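3.2 Garments and the folding surface

It is easy to forget, when one has folded shirts since childhood, how much of the work goes on before any fold is made. A top that has been dropped on a table has corners hiding under other corners, and a good deal of patience goes into finding an edge worth taking hold of. Of the 2,418 attempts in the Tiongson set, we were fondest of those with light, plain garments on a white table — every crease shows up as a slightly deeper shade of the same colour, and one can follow a wrinkle quite happily from neckline to hem. Pascual and Mihăilă marked each attempt by hand, noting how flat the body lay and whether the hem ran straight, and allowed 60 seconds for each (a little generous, perhaps, but we did not like to hurry them).
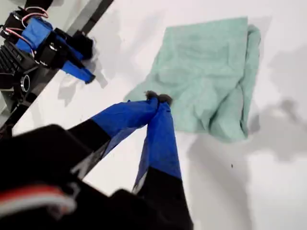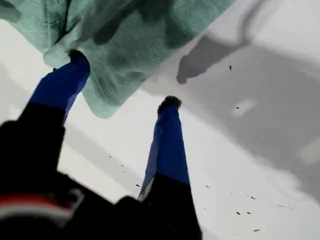
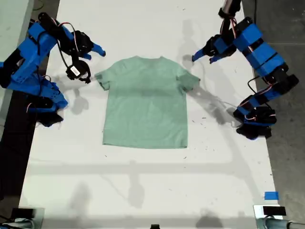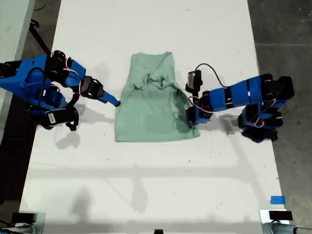

Figure 12. Mint-green fabric at the white table: crumpled in the first two views, spread out in the last two.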